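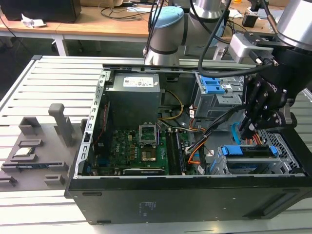 イオナ・ゲデス

【プレスリリース】
フシッツ、中古デスクトップPC再生ラインのロボット設備計画を公表 予算枠は2587万円、見積依頼の受付を1月に開始

株式会社フシッツ(クレスビル市、代表 ドゥーガル・プリングル)は、クレスビル作業所で検討を進めてきたデスクトップPC分解・組立用ロボット設備について、来期の購入計画と予算枠を決定しましたのでお知らせします。取り急ぎ概要のみ。仕様書の全文は見積参加各社へ個別にお送りします。

■計画の要点
・対象作業 タワー型PCの内部部品の取り外し、取り付け
・導入台数 第1段でアーム付きセル2台。増設は第2段で判断
・予算枠 2587万円(税別、据付・教育込み)
・見積依頼の受付 1月から
・窓口 設備計画室 ケネス・トッシュ

■背景
当社は企業から引き取ったデスクトップPCを整備し、再販しています。作業所の取扱いは月1000台。入荷は年度末に偏り、繁忙期は残業と応援でしのいできました。
筐体を開けてからの作業が長い。メモリ、CPU、ドライブ、配線。機種ごとに留め方が違い、手順書も増える一方です。人を増やす案も検討しましたが、作業台の置き場と教育の手間を見積もった結果、来期は設備側に予算を振ることにしました。

■対象とする作業
タワーは横倒し、側板を外した面を上にして作業台に置きます。台はアルミのスロット板。アームは上から入り、基板まわりに指先を下ろす配置。手首にカメラを載せる構成を標準とします。
部品はPCの脇の治具トレーに仮置き。CPU用の受け、基板モジュールを立てて差す溝など、部品ごとに場所を分けます。治具は3Dプリント品で可。むしろ歓迎。機種が変わるたびに金型代を払う余裕はありません。
CPUはソケットの金具を起こした状態を起点に、位置決めと挿入まで。金具の開閉そのものは加点項目とし、必須にはしません。メモリの着脱は必須。ドライブは樹脂製のキャリアごと扱うものを先に、ねじ留めの機種は後回し。
一番の難物は線材です。電源から出る束、SATAケーブル、前面パネルへ行く細い線。グリッパの指のすぐ近くに来ます。線をよける動作を見積に含めるか、作業者が先に束ねるか。各社の提案を見て決めますので、どちらの前提で金額を出したか必ず書いてください。ここが書いていない見積は比較できません。

■予算の内訳(予定)
アーム本体と制御装置が最も大きく、次がグリッパとカメラ。架台、治具、安全柵、据付工事、作業者教育は別行で計上してください。「一式」表記はご遠慮願います。
前回の下見積では、本体価格の安い社が据付後の追加費用で逆転した例がありました。今回は購入から5年間の総額で比べます。入れてほしい項目は次のとおり。
・年間保守料、出張費
・指先、パッドなど消耗品の単価と交換目安
・ソフトの更新料。買い切りか年額か
・治具データの所有権。当社側で直して刷れるかどうか
・故障時の代替機の有無、到着までの日数
・撤去費
予備費は別枠で200万円を確保済みです。ただし線材対応の追加開発に充てる見込みのため、見積額には織り込まないでください。
リースでの提案も受け付けます。その場合は5年総額と、途中解約の条件を併記のこと。

■評価の方法
当社が指定する16機種の筐体を用意します。各社のセルで実際に着脱していただき、所要時間と、人が手を出した回数を記録。速さだけでは選びません。止まったときに作業者が自分で復帰できるかを重く見ます。
評価機は各社の持ち込み、または各社の施設での実施でも構いません。輸送費は当社負担。持ち込みの場合は電源容量と台の寸法を事前にご連絡くださ。エアーの配管は作業所の東側にしかありません。使う方式なら早めに相談を。
評価用の筐体は動作品ではなく整備前の個体です。爪の折れ、ラベルのはがれ、埃は現物どおり。きれいな新品での実演動画は評価対象外とします。

■第2段について
セルの増設と、搬送用ソフト「トゥドニッツ」との接続は第2段で扱います。第1段では筐体の供給と取り出しは人が行います。自動倉庫、コンベヤの提案は今回は不要です。
ただし接続口の仕様は最初に開示していただきたい。あとから有償と言われると予算が立ちません。仕様の確認はシステム担当のウリアナ・パナシュクが行います。

■人員への影響
本計画による人員削減は予定していません。分解担当は検査と修理へ段階的に配置換え。教育費は上記の予算枠に含みます。教育は現場の勤務時間内に行い、夜勤の組にも同じ内容を実施します。

■コメント
代表 ドゥーガル・プリングル
「高い買い物です。5年使うつもりで数字を並べ、役員会でも三度差し戻しになりました。最終的に、2台で始めて現場が納得したら増やす、という形に落ち着いています。最初から全部そろえる予算は組みませんでした」

設備計画室 ケネス・トッシュ
「見積は細かいほど助かります。わからない項目は空欄にせず、未定と書いてください。あとで電話します」

作業所責任者 アグネス・サザランド
「作業者からは、ケーブルをどうするのかという質問が一番多く出ています。私も同じ意見です。評価には現場から必ず立ち合います」

■今後の流れ
1月 見積依頼の受付開始、仕様書の送付
2月 現地説明会(作業所2階、午前10時から)
3月 見積締切、書類選考
4月 実機評価
5月 発注先の決定、契約
据付は夏の閑散期を予定。納期が間に合わない場合も、分納の案があればお出しください。アームの納期が長いことは承知しています。
資金調達はシアラー信用組合の設備融資と自己資金によります。融資の条件は非公表。

■見積参加の条件
産業用ロボットの据付実績があること。PC分解の経験は問いません。食品や自動車部品の会社からも既に問い合わせをいただいています。代理店経由の参加も可、ただし保守を実際に行う会社の名前を明記してください。
秘密保持契約の締結後に仕様書をお渡しします。参加にかかる費用は、輸送費を除き各社負担でお願いします。

■会社概要
社名 株式会社フシッツ
所在地 クレスビル市
事業内容 業務用PCの引き取り、整備、再販、部品販売
従業員数 約40名(パートを含む)

■本件に関するお問い合わせ
株式会社フシッツ 設備計画室 担当 トッシュ
報道関係の方は広報 ゲデスまで
電話受付は午前9時から午後5時。昼休みは留守番電話になります。説明会の席数に限りがあるため、1社2名まででお願いいたしす。

※記載の予算、日程は発表時点のもの。変更の場合は参加各社に直接連絡し、当社サイトにも掲載します。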